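Lina Obeidat had money for one picking cell and a list of eight things to go with it. She cut the list before she rang a supplier. The arm came first, then the gripper – spare fingertips included – and the bin was left until December.
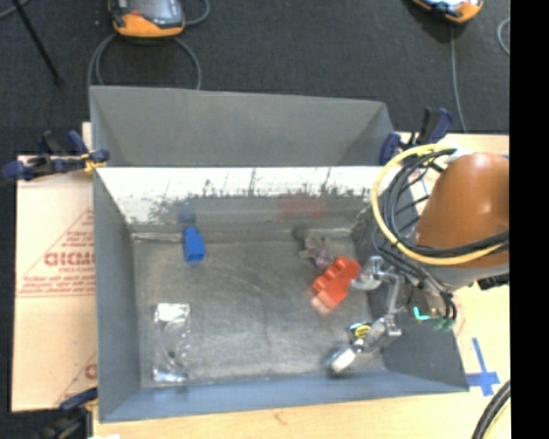

WOVHOLM, 13 January 2026

Scratches build up on a metal bin, so Obeidat budgets $500 for replacements and $100 for clamps. Folent quoted on the arm. Moen's quote is due in two weeks.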